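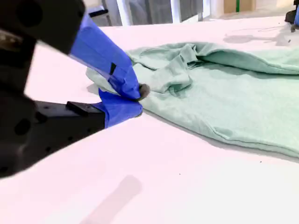 Voledus folding cell: progress report for March
Prepared for Sandrine Roussel, Grurolard Fund
From Mawar Khoo, Livel workshop

Hi Sandrine,

It's been a really good month on the cell, and most of the good news is in the fingers. In the last report I said we were losing too many picks on thin knits, and that I suspected the grippers more than the software. Yusri Sitompul pulled both of them down in the first week and I'm happy to say we've got hold of the problem (and of a lot more T-shirts).

Fingers and pads
The old pads had gone shiny and hard at the tips. They still closed properly, but jersey slid straight out of them once the arm started to lift. We've changed to a softer grey rubber pad and re-wrapped the fingers in blue tape. The tape gives the cameras a strong colour to find against the white table, and it peels off in a minute when it gets scruffy. Every wrap now gets done the same way, from the tip back towards the body, with no loose end where a hem could catch. Yusri wrote it up on one page and Kurniawati Purba followed it cold, without asking him a single question!

Results so far
We ran 313 test picks on single-layer cotton after the change. The gripper kept hold of the cloth on 242 of them through the full lift. Before the change we were lucky to get half. The misses are mostly corners lying dead flat, where the tips skate over the top and come up with nothing. Rolled hems and bunched sleeves are going very nicely.

Closing force
Kurniawati has set the closing force at 95 on the controller scale for both sides. Higher than that marks the lighter fabrics, and lower lets heavy sweatshirts drop. She'd like to try a separate setting for each fabric, and I'd love to let her, but we'll finish the flat corner work first.

Looking after it
The table gets wiped down at the start of each shift, as lint and grit end up on the pads otherwise. Pads get a wipe with a damp cloth at lunch. We check the tape at the same time and replace it if the edge is lifting. Finger alignment is checked each morning by closing the tips on a strip of paper and pulling. Aigars Laur has also re-routed one cable at the wrist that was rubbing, and put a proper sleeve over it.

Spending
Pads, tape and the cable sleeve came out of the consumables line and we're still under budget there. I've ordered 12 spare pads from Nasution so we aren't caught short. Nothing has been drawn from the contingency.

Next month
Flat corners are the big job. Aigars wants to try a slower approach at a lower angle, with the tips just touching the table before they close. Yusri is keen on a slightly thinner pad edge and has already cut a couple by hand. We'll test both on the same pile of shirts and send you the numbers with the April report.

You're very welcome to come by and see it running. Mornings are best, any time after 9:30.

Mawar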